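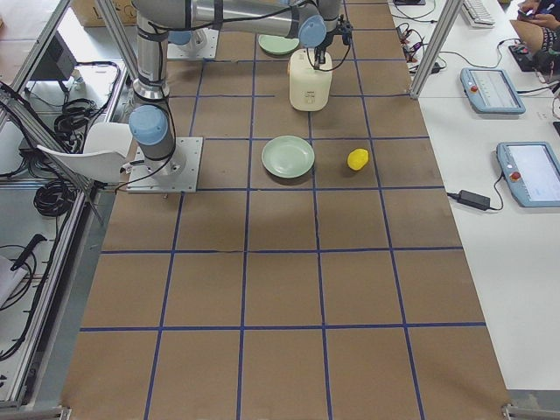

Kudovlow opens its table-laying workshop to visitors this summer

KOVHOLM, May 19, 2024 – I've spent most of this spring thinking about where a plate ought to go, and I'm delighted to say I can now invite everyone else to come and do the same! Kudovlow, our little workshop on setting the table and putting things away again, is taking bookings at our rooms in Kovholm.

It all happens on one long table. We cover it in brown kraft paper and mark it off into squares with dark blue tape, and that really is the whole system (a few of my lines do wander a bit, I know). Out come the light green plates and something small and yellow to put beside them, and then you start moving things about until the table makes sense to you. People get surprisingly firm views about the corner squares.

We tried it out in March with 60 visitors, and the comment cards were lovely – almost 80 per cent said they'd gone home and rearranged a cupboard. Our friends at McGrath have supplied the paper, and Trureline is looking after bookings, so I can get on with the taping. 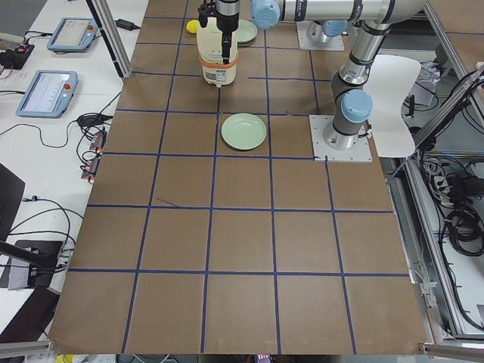 Do I need to bring my own plates?

We provide all the crockery, so just bring yourself, though you're welcome to pop a favourite plate in your bag if you'd like to see how it sits with ours.

Each session lasts an hour and a half, tea included, and tickets are £5. Children are very welcome with a grown-up, and they tend to be much quicker at it than I am. Groups can book the whole table for an afternoon through Trureline.

Press contact: Kudovlow press desk, Kovholm | © 2024 Kudovlow | Back to top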